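Nandini Namboodiri keeps the demo kit in two hard cases by the door of Clarnbridge's office, because somebody usually wants to see it by lunch. The kit is called Elby. It is a pair of arms with articulated hands, sold with a year of software updates and aimed at labs that want to work on soft and fragile things.

"Most of our buyers already own a gripper," she says. "They call us when the gripper has crushed something."

Clarnbridge began shipping the kit in April. Namboodiri, who runs the product side, says setup takes two people one morning, and that the manual for it was rewritten after the first customers complained. She agrees with them. "The old one was 22 pages before you got to the power switch."

The task she likes to show visitors is wiping. One hand holds a tissue while the other stays close to the object, and both have to move without knocking it over. A hard object forgives a bad approach – a soft one moves or gives way.
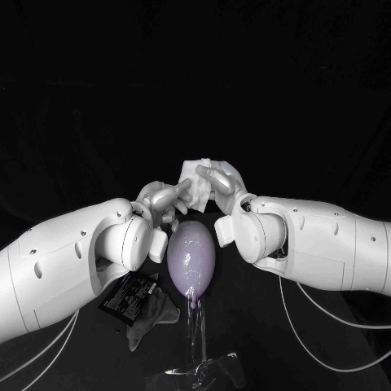 "People ask for speed first," Namboodiri says. "I ask them what they are handling. If it's something that dents, speed comes a long way down the list."

Saranya Varghese bought a kit for her lab at Sarnberg and has used it for nine weeks. She had 2,466 wiping and folding attempts logged when we spoke. Her view is mostly good. The hands hold thin material well, she says, and support answers email the same day. The cables are her main complaint.

"They hang under the arms and end up on the table," she says. "We route them ourselves now. I'd like that to come in the case."

Namboodiri says a clip set is being tested and will go to existing customers at no charge. She would not give a date.

Varghese also wanted spare fingertips included. They are sold in packs of 5, and her lab is on its second pack. Asked if she would buy the kit again, she said yes, with the longer support plan. "We took the short one to save money. I've been explaining that to Thomas in purchasing ever since."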